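Robot Cell Technician, Part Time (Evenings)
Adbridge — Sosard site

We need a technician to look after one two-arm cell. The cell handles paper goods, mostly string-tie envelopes, and it runs from 7 a.m. until the late shift goes home. You would report to Hamdia Zeleke and share the cell with Cheuk-hei Yau, who covers mornings.

The work is mostly upkeep. String is hard on a cell like this. One arm holds the envelope by its edge while the other takes the end of the string between two fingertips, and if the tips close unevenly the string slips. Most of our stoppages come down to worn tips, a loose finger screw or a wrist camera that has been knocked out of line.

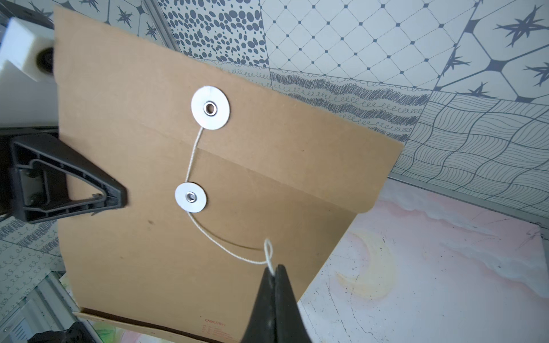 What you will do

Check both grippers at the start of the shift and log the hours on each set of tips
Change fingertips every 70 hours of run time, sooner if they mark the paper
Clean the wrist camera lenses and redo the camera calibration after any crash
Retighten finger screws to the values on the cell card
Look over the cables at the wrist joints and replace ties that have gone brittle
Write up each stop in the log, with the fault code — 591 is the one you will see most

What we ask for

One year or more of hands-on work with robot arms, or with packaging machines of a similar size. You should be able to read a wiring diagram and jog an arm by hand without rushing. Programming is a plus. Waqas Mengal handles the motion code and will show you what you need.

Hours and pay

Four evenings a week, Thursday included. Pay is $3360 a month, with paid training in April.

To apply, send a resume and a short note on a machine you have kept running to Pao-chu Wei, Adbridge hiring desk, job number 1583.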